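Manadport House, shared flats and ground floor
Quarterly fire and general safety walk-round, 7/3/23
Carried out by: Touran Shahbazi
Copy to: Pantelis Petridis, building file 1273

Front door and lobby
Door closes by itself: Yes, with a bang that can be heard in Flat 17.
Exit sign lit: Yes.
Escape route clear: No. Two bicycles and a pram frame. I have written "clear by tonight" on this form every quarter and look forward to writing it again in June.

Stairs
Handrail firm: Yes up to the second landing. Above that, treat it as decoration. Bracket on order from Clomen.
Lighting: One bulb out, top floor. The spare in the cupboard is also out, and has been put back in its box with some care.
Nosings: Worn on step 7. Tape renewed.

Fire doors
Self-closers working: All but the laundry, which was held open by a fire extinguisher. Extinguisher returned to hook. Door shut. Note left, in capitals.
Gaps and seals: Fine. Seal on the bin store door painted over by somebody thorough.

Alarms
Call point tested: Yes, the one by the post boxes. Panel showed the right zone.
Smoke heads: Dust cover still on one in the corridor. Removed. It had been protecting us from nothing but dust.

Extinguishers
In date: Yes, except no. 151, which passed out of service in the spring and has kept its place out of loyalty.

Electrical
Extension leads: One plugged into another in the meeting room. Separated.
Portable appliance labels: Kettle passed. Toaster has no label and a bad smell.

Ground floor rooms
Coffee tables and chairs kept away from doors: Yes.
Signed: T. Shahbazi

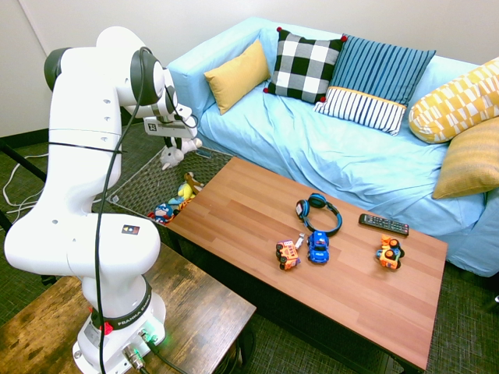
Siamak Jalali replied that the pram frame was not his, that the bicycles were, and could the form please say which cupboard has the bulbs that work.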